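Parish Outreach | News

Macapagal House to open laundry and shower hours for guests without housing

December 1, 2019

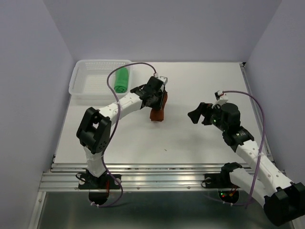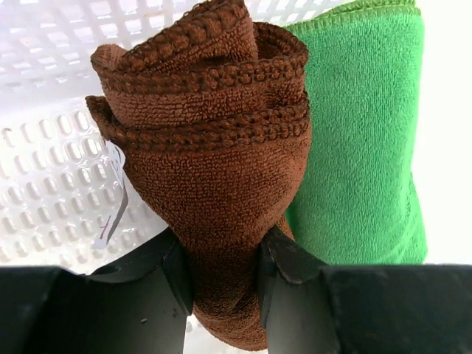
Consolacion Quiambao
Outreach Coordinator, Clunberg Parish

The parish council has approved a weekly shower and laundry service at Macapagal House. It will run after the midday prayer and close before evening Mass. Guests register at the side entrance; no identification is required.

The budget is $2000 for the first year. Of this, $1000 comes from the August collection and the remainder from the Nostis Fund. Two washers will be connected to the existing supply line — the boiler does not need to be replaced.

Each shift requires 3 helpers. Sign-up sheets are in the vestibule. Donated towels should be clean and left at the parish office, not in the church.

Filed under: Outreach, Parish Life

We use cookies to improve your visit. Accept | Settings

Contact the parish office | Back to top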